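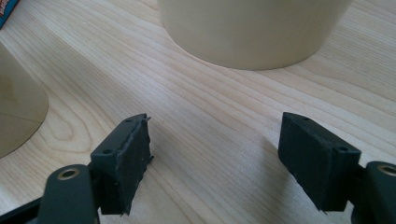 Mobiles & Tablets | Local News

Good news if your phone drops to one bar the moment you leave Jadham! The new mast at Lurncombe was switched on in June, and people all along the valley (even down by the old mill, where a text used to take an age) are finally getting a proper signal indoors.

Almost 2000 homes are covered, and Elisa Sartori, who runs the Dudek phone shop in Jadham, has been busy helping customers turn on wifi calling and 5G. "I rang my mum from the cellar and she heard every word," she told us. Brilliant!

Skasstead is next, with 2 smaller masts planned on the ridge. If your handset is an older one, pop into the shop before 8 in the evening and they'll check it for free.

Contact us | © Jadham Tech News | Back to top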